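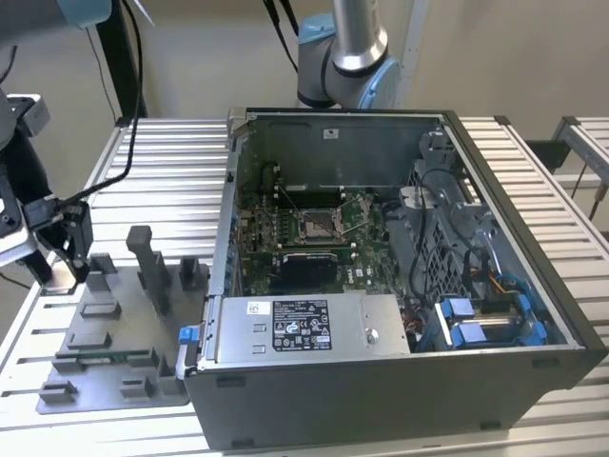 A reader of the Kemar workshop page wrote in that her leather tool roll had gone stiff as cardboard after one winter, and could it be saved or should she buy another. Keep it! Leather that old and stiff nearly always comes back, and it looks better for the trouble.

Brush out the grit first, especially along the stitching. Wipe it down with a barely damp cloth and let it dry away from the heater - overnight is fine. Then rub in a very thin coat of plain leather balm with your fingers (I love this part, your hands come out great too). Wait 15 minutes, buff, and flex every fold gently. Most rolls want 2 coats, a day apart.

Straps cracked right through? Any shoe repair shop can stitch on new ones. Mine has had its straps replaced and has carried the same chisels through more than 200 jobs - and I still grin when I unroll it.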